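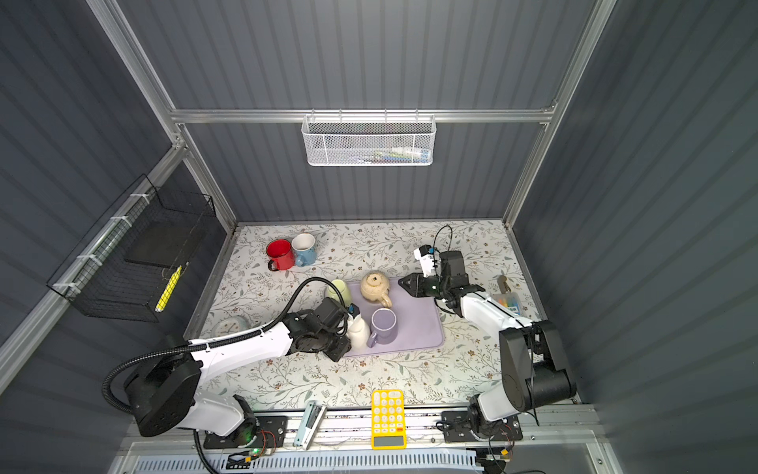

Bench 2, leafy cloth on, tea-table task. Left arm has the little white bottle, right arm open above the table.

February, notebook 5, afternoon into evening

Right, writing this up while I still remember which run was which, as last month's entry is mostly arrows and I can't read half of them.

The question for this block was whether the pause trick from Potard carries over to two arms. Quick reminder for anyone who skipped that meeting: the policy predicts a chunk of motion, plays all of it, then looks again. Potard played only the first part of each chunk when the two most recent predictions disagreed, and the whole thing when they agreed. So it looks more often when it's unsure and gets on with it when it isn't. On one arm that was a nice cheap win. On two arms I wasn't at all sure, as the arms share a clock in our setup and if one dithers they both dither.

Task is the Ekinci tea-table one. Left arm picks up the small white bottle and puts it down on the lavender mat next to the mug, right arm then turns the lavender mug so the handle points at the teapot. The other mugs (red, light blue, pale green) stay where they are and count as things not to knock. I left the usual clutter on as well, the alarm clock and the calculator and so on, because the demos were all collected with clutter and I didn't want to change two things at once. Learned that the hard way with the plain cloth.

Settings: same checkpoint for everything, the one trained on 92 demos. I know the bigger set is nearly ready but I want a number on this one first so there's something to compare against. 30 trials per condition, three conditions: full chunk always, short chunk always, and the disagreement rule. I mixed the order up in blocks so the evening drift wouldn't all land on one of them. Success means bottle upright on the mat, mug handle within the taped template when I lay it over, and nothing else shifted. I score before looking at which condition it was, the Polten script hides it until I've typed the result in. (Very pleased with that script! Should have written it a year ago.)

Results, raw:

Full chunk always: 17 out of 30
Short chunk always: 19 out of 30
Disagreement rule: 24 out of 30

So the rule is ahead, and it's ahead in the place I hoped. Nearly all the full-chunk failures were the left hand setting the bottle down a bit early and the thing toppling. With the rule on, the predictions start arguing with each other just above the mat, the chunk gets cut, it looks again and comes down properly. You can see it in the trace, a lovely cluster of short chunks right at the put-down and hardly any during the reach.

Short chunk always was the odd one. Good put-downs, but it got the wobbles in free space, and four times it just hovered until the timeout. I think it keeps changing its mind about which side of the mug to go. The demos go both ways round, so that's fair enough really, but it's painful to watch.

Now the bit I'm less happy with. Three of the six failures under the rule were the right arm, and they all look the same: left arm is unsure, chunk gets cut for both, right arm was perfectly happy and halfway through closing on the mug handle, and it gets re-planned mid-close. It opens again, drifts, closes on nothing. Exactly the shared clock worry. So the disagreement score wants to be per arm. I tried a lazy version of this before packing up - score each arm separately, cut the chunk only for the arm that's over threshold, let the other one play out. Only did a handful of runs and I'm not putting a number on it, but the open-again thing didn't show up. What did show up is the two arms getting out of step, and once the right one went in for the mug before the left one had let go of the bottle. No contact, I was on the stop button anyway. It needs some kind of hold so the second stage can't begin until the first is done, and I don't want to hand-code that if I can help it.

Threshold: I picked it from the training demos, by replaying them and taking the 79th percentile of the disagreement score. Before you ask, no, there's nothing magic about 79, it's where the curve bends and I eyeballed it. Erkance used a fixed value and had to retune for every object, so I'd rather keep a percentile and carry it across tasks. Somebody should do a proper sweep. That somebody is probably me.

Other bits and pieces, no order:

- Left gripper pads are getting shiny. Grip on the bottle was fine today but swap them before the next long block.

- The mat creeps. I re-squared it against the tape between blocks but by the end of each block it had turned a touch towards the teapot. Might explain one of the handle failures, which was only just outside the template. I've scored it as a failure and left it.

- Two trials re-run after the right camera dropped out partway. Both marked in the log with an R, both were short chunk. The re-runs are the ones in the totals, not the originals.

- Inference time crept up over the evening, from fine to slightly less fine. Nothing crossed the limit. I suspect the logging, which writes every single prediction to disk now that I need them for the score. Could keep just the last two.

- Anyone using bench 2 next, please leave the teapot where it is or put it back on the marks. It isn't part of the task but the policy clearly uses it to work out where the mat ends. I shifted it a couple of centimetres out of curiosity after the scored runs and the put-down went off by the same sort of amount, in the same direction. Quite funny, also a bit worrying, and a whole experiment of its own.

Next: per-arm score done properly, with the hold. Same 30 trials, same checkpoint, so it sits alongside today's. Then the big checkpoint with all four conditions, if the bench is free for that long. Traces and the scoring sheet are in the Ekinci folder under tea-table, subfolder rule-v2. Ignore rule-v1, the threshold was being read as zero and it cut every chunk.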